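Prurthorpe Clothing Library
The fall intake of cold-weather clothing is under way. In this thread we set out how donated and returned items are checked before they go on the shelves, and what we ask of members who bring items in during October.

Prurthorpe Clothing Library
The Library holds 509 items of outdoor clothing at present. They include gloves, sleeves, neck warmers, hats, overpants and jackets in adult and youth sizes. All of them are checked by hand once a year, and again each time they come back from a loan.

Prurthorpe Clothing Library
Checking takes place in the front workroom. Items are brought in by the bin, one kind of clothing to a bin, and a bin is finished before the next one is opened. Members may watch from the counter and are welcome to ask questions.
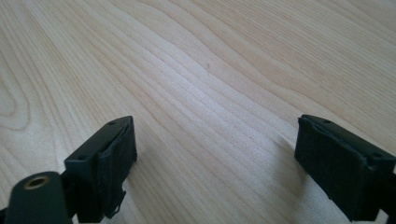 Prurthorpe Clothing Library
The choice of work surface has been under discussion for a while. Until last year we checked clothing on a dark gray counter, and dark clothing was difficult to read against it. Loose threads went unnoticed, and small parts were swept into the trash with the lint. We now use tables with a pale wood top. A black thread shows up on it at once, and even the tiny dark speck in the wood near the middle has caused more than one member of staff to reach for it. It is a mark and may be left alone.

Prurthorpe Clothing Library
The table is wiped with a damp cloth and dried before each bin. Please do not set drinks, keys or phones on it when you are called over to look at an item. A shelf is provided for these beside the door.

Prurthorpe Clothing Library
The order of checking is fixed. Seams come first, then hems and cuffs, then openings and linings, then fasteners. An item that fails on seams still goes through the other steps, so that the repair slip is complete when it reaches the mending desk.

Prurthorpe Clothing Library
Black clothing is handled in its own session, in the morning, when the workroom has daylight from the side. Wear on black fabric is easiest to find with light coming in low. Folds should be opened out and looked into. A crease can hide a split that is as long as a finger.

Prurthorpe Clothing Library
Small plastic parts are a continuing concern. Clips and buckles come away from straps in the wash, or are taken off by members and packed separately. When one is found among the clothing it stays on the table next to the items it came in with until its owner item is settled. It does not go into a pocket or into the general parts jar.

Prurthorpe Clothing Library
We make a point of this following last winter's experience. Several items were held back from loan for want of a clip, and the clips were later found together in the jar, with no record of where any of them belonged.

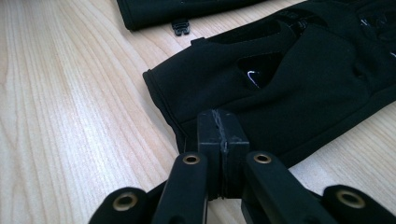

Prurthorpe Clothing Library
Soudabeh Shojaei has written to ask whether a member may replace a broken clip at home and return the item as usual. The answer is yes, provided the replacement is the same width as the strap and a note is left in the return bag. The note allows us to test the new part before the item goes out again. There is no charge to the member in such cases.

Prurthorpe Clothing Library
A related question concerns sewing. We would ask members not to stitch a torn cuff or hem themselves, however neat the work. Stretch fabric needs a stretch seam, and a plain one will usually pull out during the next loan. Please return the item as it is. No member has ever been billed for ordinary wear, and this will remain the case.

Prurthorpe Clothing Library
Washing before return is required. Use cold water, mild soap and no fabric softener. Softener leaves a film on knit cloth, and the film holds lint. Close all hook fasteners before the item goes into the machine. Air dry flat. Items that arrive unwashed are set aside and may delay your next loan.

Prurthorpe Clothing Library
Gloves must come back as pairs, clipped or bagged together. At this time we hold a drawer of single gloves, chiefly black and chiefly medium. If you have one at home and cannot find the other, please bring it to the desk. Gunnel Hovland keeps the list and will look through the drawer with you.

Prurthorpe Clothing Library
Tags are being changed this season. The old paper tags are replaced by woven ones, sewn into the side seam where they do not rub. To date 240 items have the new tag. Both kinds are accepted at the desk, and members need not return an item early on this account. 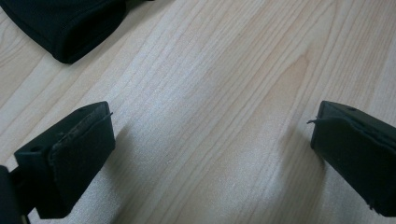 Prurthorpe Clothing Library
The remaining items will be tagged as they pass through checking. Where an item has no side seam, as with neck warmers and some hats, the tag is placed inside the lower edge. Please tell us if a tag is uncomfortable and we will move it.

Prurthorpe Clothing Library
After checking, each item is placed in one of 3 groups: ready for loan, for mending, or withdrawn. Withdrawn items are not thrown out. Sound cloth is cut for patches, and usable fasteners are removed and stored by width.

Prurthorpe Clothing Library
The decision to withdraw an item is made by two members of staff together. Ottavio Bianchini has asked us to state publicly that age alone is not a reason for withdrawal, and we are glad to do so. Some of the oldest jackets in the collection are among its best.

Prurthorpe Clothing Library
Donations are accepted through the end of October. We are short of youth gloves, adult overpants in long lengths, and hats of any size. We have enough adult fleece and must decline more of it until spring. Please hand donations in at the desk. Bags left outside the door overnight take in damp and cannot always be saved.

Prurthorpe Clothing Library
Loan terms for the winter season are unchanged. A member may borrow up to 4 items at one time. Renewals can be made at the desk or by phone unless another member is waiting. Families who need more than the limit should speak with Roya Rashti, and reasonable requests will be met.

Prurthorpe Clothing Library
The desk opens at 10 a.m. The workroom closes to visitors at noon on days when mending is in progress, though returns may still be made. Questions about checking, tags or repairs can be left as replies to this thread and will be answered during desk hours.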